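Blog > Art and Looking > Exhibitions

The Quiet Room, and what I was supposed to feel in it

November 29, 2018

I went back to Rorngate for the new installation show because three people told me I was wrong about the last one. I don't think I was wrong about the last one. But it's a short bus ride and the ticket is 7 dollars, so I figured I could afford to be wrong twice.

The show is called Threshold Weather. According to the wall text it "invites the body to remember its own architecture." I read that sentence on the way in and again on the way out and got nothing from it either time. My body does not have an architecture. It has a bad knee, and the knee would have liked a bench.

There are four rooms. The first is a hallway painted gray with a low hum coming out of the ceiling. The second has long strips of felt hanging at head height, which you push through like laundry. Kids were having a great time in there and the grown-ups were trying to look moved. I'll give the felt some credit – it does change the sound of the place, and you notice your own breathing for a second or two. Then you're in room three, where there is a video.

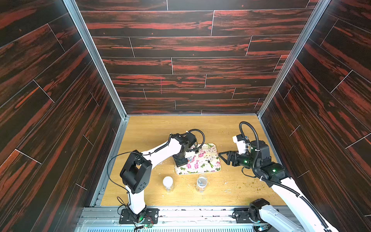 The video problem

The video runs 95 minutes. The room has two stools. I don't know who decides these things, but if you make a piece that long and put it in a room where hardly anyone can sit down, I have to assume you don't expect it to be watched. I stayed for 10 minutes and saw a shoreline, then fog, then the same shoreline. Everyone else who came in gave it less than that. The handout calls it "durational." So is waiting at the DMV.

What bothers me more is the story around it. The handout says the whole project is part of a cycle that will finish in 2062, with a new chapter every few years. Maybe it will. I've been going to shows long enough to have read plenty of announcements like that, and I can't think of one where I ever saw chapter two. A big date makes the thing in front of you look like a piece of something larger, and it's a handy way to keep people from judging what's on the wall today.

The fourth room I liked. It has a row of small drawings, pencil on brown paper, no sound, no felt. They look like plans for the other three rooms, with bits crossed out and redone. One has a coffee ring on it. You can see somebody changing their mind about where a door should go, and I spent longer there than in the rest of the show put together. Naturally it's the room the handout skips. 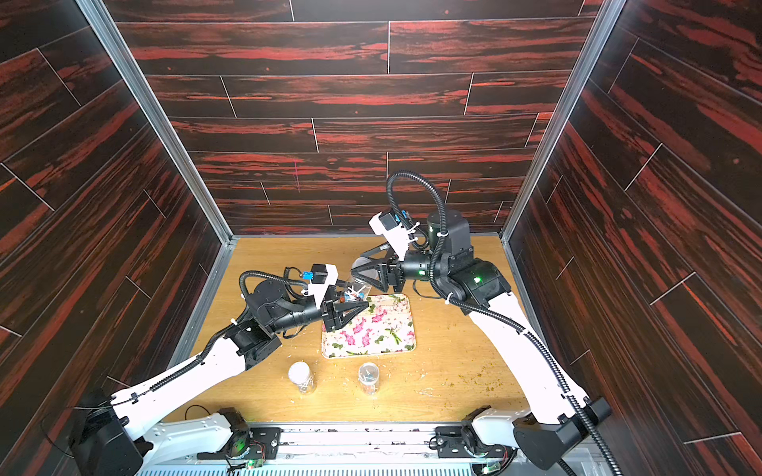

Should you go?

If you're nearby, sure. Go straight to the back, look at the drawings, and walk through the felt on your way out. Skip the catalog, which costs more than lunch and is mostly essays. I flipped through the shop copy and the drawings get a single page, printed too dark.

I'm told the show moves to the Gorum in June, with a bigger space and "expanded video elements." I'd have asked for fewer. If they take the drawings along and hang them up front, I might go see it again, knee permitting.

Recent posts
Drendix Hall reopens, and the lighting is still bad
Why I stopped renting audio guides
Tabrizi Prize shortlist: I have doubts
Two hours at the Gorum print fair
The last Rorngate show, and why I left early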